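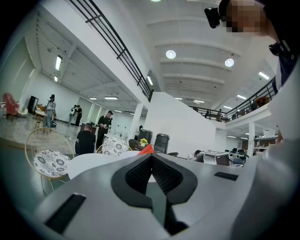
Notebook, 05/10/2021 - sprint footage, starts and blocks

Okay, back at it. I'm picking up where I left off with the start-line clips, and I have coffee, so let's see how far I get before practice lets out and people start wanting the big screen.

Quick recap for anyone reading over my shoulder (hi Leonie). The question we've been chewing on is why the women's group at Ullville keeps losing ground in the first few steps of the 100 when their times over the second half of the race are as good as anybody's in the district. The coach over there thinks it's strength. I thought it was strength too, until I started going through the clips one at a time, and now I'm pretty sure a big chunk of it is how the blocks are set.

What I have to work with: 22 starts from the Ullville meet, all shot side-on from the infield. The Estden clips came in as well but they were shot from the stands and the angle is terrible, you can't get a knee angle out of them to save your life. I've put them in their own folder and I'm not going to touch them again unless somebody begs.

Block settings

I went through the start sheets that the Ullville kids filled in (bless them, they wrote down the actual notches) and nearly all the women in the group use the same front pedal distance. Same distance for a tall long jumper who sprints on the side and for the shortest kid on the relay! I asked about it and the answer was that the blocks get set once at the beginning of practice and everyone just takes a turn. The boys' group has more sets of blocks, so they each fiddle with their own. That's an equipment problem and a habit problem, and I got kind of worked up about it, so I went for a walk and came back.

Anyway. With the front pedal too close for the taller runners, the front knee is folded up tight in the set position and the hips pop up on the first push. You can see it on the clips plain as day once you know to look for it. First step lands way out in front, the body goes upright, and that's your lost ground right there.

Knee angle for the front leg, set position: the tall runner I keep coming back to is at 22 hundredths slower to the first touchdown than her training partner, and her knee is visibly tighter. I want to redo that one by hand tomorrow. The tracking software (still on the old Baxter build, yes I know) loses the kneecap when the shorts are the same color as the track, and I don't trust it within a couple of degrees.

Things I got wrong today

I spent most of an hour on a timing offset that was my own fault. Had the gun marker one clip over from where it should have been, so every reaction time came out looking superhuman. Frame 1788 is the real flash on the long file, I've written it on the sticky note AND here so I don't do it again. If you exported anything from the shared drive this morning, please toss it and pull it down fresh.

I also labeled two of the relay legs backwards. Fixed now. Leonie McAlister caught it from the bib numbers, which I hadn't even thought of checking, so thank you Leonie, I owe you lunch.

What I'd like to try

Set the blocks to each runner's own leg length and have them do starts out to ten meters, nothing longer. The old rule of thumb is two foot-lengths from the line to the front pedal and three to the back, and it's a fine place to begin. Then let them move a notch either way and tell us what feels good. I'd like them to pick it blind if we can swing it, so that they're not just choosing whatever their friend has.

Rest in between has to be long. Longer than they'll want. Teenagers will do starts back to back until their hamstrings fall off if you let them, and by the sixth one you're measuring tired legs. I'm going to bring a timer and be the bad guy.

And more blocks! I'm going to ask Cesisgate if we can borrow theirs for the session. They have a whole rack that mostly gets used in July for their camp, so I'm hopeful. If the women's group can each have a set for one afternoon we'll learn more than I've gotten out of all these clips put together.

Side thought, parking it so I don't lose it. Most of the coaching material I have on starts was written off of men's data. The angles in my old handbook come from a group of grown men and there's one line near the back saying women "may vary." Vary how? By how much? I went looking for the table it pointed to and the table isn't in the book. So part of what we write up should just be the plain numbers, even if it's a small group, so the next coach has something to hold up against her own runners.

File housekeeping

The long file plus the cut clips came to around 152 gigs, so please don't copy the whole folder to your laptop. Use the small versions. They're good enough for looking at hips and first steps, and if you need the full size for knee angles just ask me and I'll cut the piece you want.

Naming is lane, then heat, then initials. No spaces. I fixed the ones with spaces.

Still to do

Redo the front knee on the tall runner by hand, twice, and see if I agree with myself.
Write to Cesisgate about the blocks.
Ask Ullville for inseam measurements (and ask nicely, and ask the athletes themselves, not just the coach).
Get the rear pedal distances off the start sheets, I only typed in the front ones.
Work out where to stand so that my own shadow isn't across lane two again.

Practice is out and I can hear them coming up the stairs, so I'm saving and closing the file here. The tall runner's clips are at the top of the folder if anyone wants to take a first pass at the knee before I get in.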